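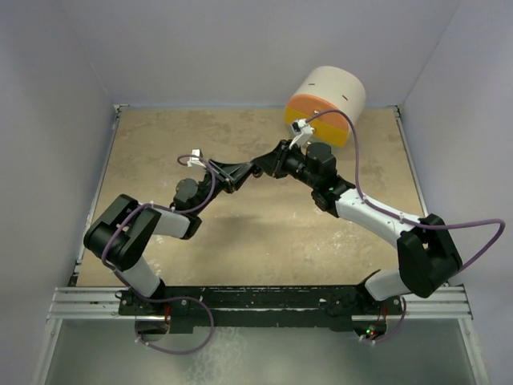
Trirner Introduces Lowther Range of Mottled Surface Coatings

Okport, 1 May 2022 - Trirner has released Lowther, a range of coatings for work surfaces and light-duty floors. The range comes in 3 shades of tan and beige, each with an irregular pattern of lighter and darker tones. The coating is supplied in 5-liter cans and applied with a short-nap roller in two coats.

Plain beige coatings show every mark made after application. The Lowther pattern is built from two pigments that separate slightly as the film cures, so the tone varies across the whole area. Small repairs can be blended in by hand without recoating the full panel.

"Most customers ask about touch-up before they ask about color," said Nathalie Perron, product manager at Trirner. "A patch on a flat shade stays visible. On a mottled one it is much harder to find."
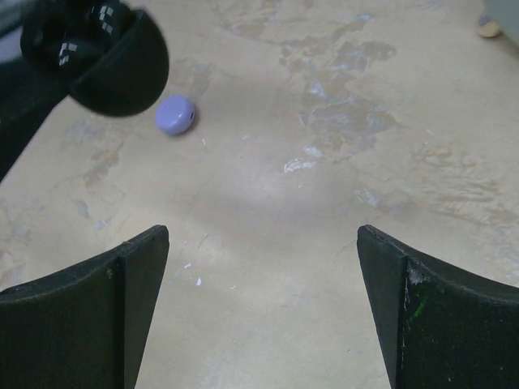 Flaky residue and small loose fragments should be swept off before any cleaning liquid is used. Whitish staining is treated with a damp cloth and neutral cleaner, then left to dry fully before it is judged. Solvents and abrasive pads are not recommended on any shade.

Lowther is distributed by Dastach in packs of 100 and 300 cans for contractors, and as single cans for workshops. Mingxuan Liang, technical sales lead at Dastach, is handling sample requests - test panels are available in all shades. A matte clear topcoat for the range is planned for October.

Application and cleaning sheets are available from Trirner on request.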